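Introduction to Textile Design
Unit 5: Stripes, Bands and Repeats
Instructor: Annag Paterson

Reading for this unit: the Jarndale workbook, chapter 4. Bring colored pencils and a ruler to both sessions.

1. Terms

A stripe is a line of color that runs the full length or width of the cloth. A band is a wide stripe. The ground is the color that seems to lie behind the others. In many striped cloths the ground is hard to name, and you should say so in your notes when that happens.

The repeat is the smallest set of stripes that, copied side by side, makes the whole pattern. Write a repeat as a list of colors and widths, starting from the left selvage.
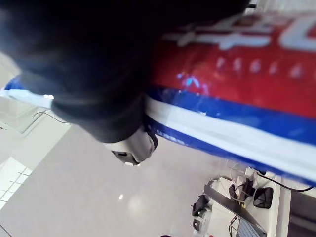 Width changes how strong a color looks. A narrow line of a bright color can disappear at a distance, while the same color in a wide area takes over the design. The broad band of bright red has this effect next to the blue and white. When you plan a three-color stripe, decide first which color gets the most width, then fit the other two to it. Direction matters too. A stripe seen on the diagonal looks more active than one hung straight.

2. Warp and weft stripes

Warp stripes are set when the loom is dressed and cannot be changed later. Weft stripes are made by changing the shuttle and can be altered as you go. If both are used, the cloth becomes a check or a plaid.

Mill samples from Wenditz are in the drawer by the sink. Sort them into warp and weft stripes by finding the selvage. Five of them have no selvage, so leave those out.

3. Stripes on the floor

Carpet stripes are usually lower in contrast than clothing stripes. Close tones hide wear and make seams easier to match. Gray is a common choice for halls and offices. Check that the stripe runs the same way in every piece before you cut.

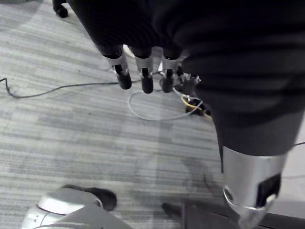

Fig. 2. Gray striped carpet.

4. Assignment

Design two striped cloths using the same three colors. Change only the widths. Draw at least two full repeats of each and write out the repeat below the drawing. Add a note of up to 2000 characters on which color leads in each version.

Hand in your work to Rory Drummond in the Skaten room. Late work loses 5 points.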